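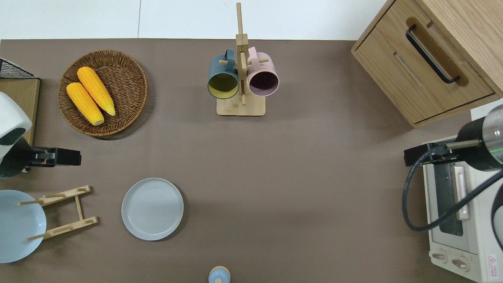 Ticket 86 — staff kitchen, mug tree wobbling
Opened by: Ingrid Whitlock
Assigned: Mitiku Worku
Priority: 3

Mug tree rocks whenever a mug comes off. Post feels loose in the base. Worse if you grab the pink one first. Have asked people not to load it up til it's fixed.

Mitiku, 9.10: Had a look. Both mugs off, turned it over. Screw under the base had backed out, 2 turns and it bit. Still a bit of play tho.

Mitiku, 9.40: Not the table, tried it on the bench as well and same wobble. Base sits flat. So it's the hole in the post, worn I reckon. Wood glue in, screw back in, left it upside down on a tea towel. Please dont touch!!

Ingrid, 1.15: Someone's put it back up and hung the teal mug on it. Wasn't me.

Mitiku, 1.30: Mugs off again please. Needs overnight. Corn can stay in the round basket, that's Imani's for lunch.

Mitiku, next day 8.50: Glue's set. One mug each side, no rocking. Took the pink one off on its own 3 times — fine. Pegs are all tight, checked those too.

Ingrid: Good here, thanks. Close it.

Status: closed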